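A new homeware shop, and my grand plan for the sales

Saturday, December 24, 2022

I popped into town yesterday for parsnips and came home with news! The old carpet showroom next to the bus station, the one that's had brown paper over its windows since before we moved here, is going to be a Halusell. There's a banner across the front and everything. Opening in January, it says, in letters you could read from the top deck of the number 8.

If you've never been to a Halusell, it's a homeware shop of the very best kind, the kind where you go in for a washing-up brush and come out with a lamp. Until now our nearest has been out at Prernosberg Retail Park, and without a car that's two buses and a long walk past the tyre place. I've done it three times this year. Once I carried a laundry airer home on my lap and poked a man in the ear with it (sorry again, if you're reading).

I had a good nose at the notice taped to the door. Ground floor is kitchen, bathroom and storage, upstairs is bedding and rugs, and there's going to be a small café at the back with eight tables. They're keeping the old staircase too, which made me very happy. I remember going up it as a child to choose a bedroom carpet and being allowed to pick the green one.

The lady putting up shelves saw me squinting through the gap and came out for a chat. She said they'll have up to 2,000 different things in on the first day, and that the storage section will be bigger than the one at Prernosberg. Bigger! I've been thinking about it ever since.

What I'm hoping they'll have

Storage is my great weakness, as anyone who has opened our hall cupboard knows. I like wicker best, the darker the better, and I love a good chunky plaited edge.
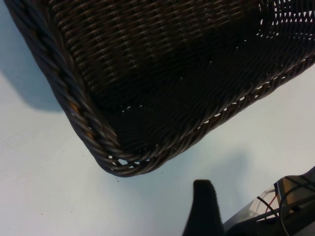
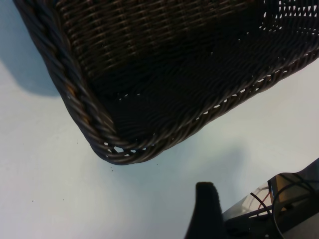
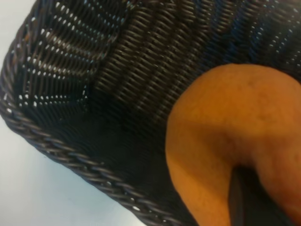
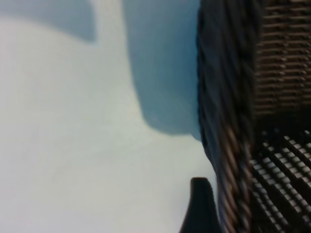 The rest of the list

I've been keeping a list on the back of an envelope, and it has now spread to a second envelope. So far:

A proper roasting tin, one with handles you can get hold of in oven gloves. Ours has a wobble and I don't trust it with tomorrow's potatoes, but it'll have to do.

Two bath towels, any colour except the mustard we've got.

A bread bin with a lid that shuts. I did see a lovely one in Zwane, that little kitchen shop by the library, and if it's still there after Christmas I think I'll get it from them instead. They've been so good about ordering bits in for me and I'd hate to see them lose out. I asked at the till whether they were worried about Halusell and was told no, not very, they sell more knives and pans than anything else and people come in for the sharpening.

Pillows. I never know what to buy with pillows. They all feel wonderful in the shop with your coat on.

A doormat that doesn't say anything on it.

How I'm going to do the sales this year

Last January I went out on the first morning with no plan at all, got swept round the department store in a crowd and bought a fondue set. We've used it once (it was great fun, to be fair, and I found cheese on the ceiling light in March). This time I'm going to measure things first! The alcove by the stairs, the gap under the bathroom sink, the shelf where the bread bin will go. I'll write it all down and take a tape measure in my coat pocket.

I've also been reading the bargain threads on Pinside, the local shopping forum, far too late at night. The one about the new shop is already up to 1,746 replies, and a good half of those are arguing about parking. Somebody on there reckons the first customers through the door will get a free tote bag. I own a great many tote bags and I still want it.

The banner doesn't give an exact opening date, so I'll walk past again once the buses are back to normal and report back. If anyone spots the brown paper coming down before I do, please leave a comment and I'll put my shoes on straight away!

Right, the parsnips want peeling and I haven't wrapped a single thing. Merry Christmas to all of you, and thank you for reading my ramblings about shops for another year.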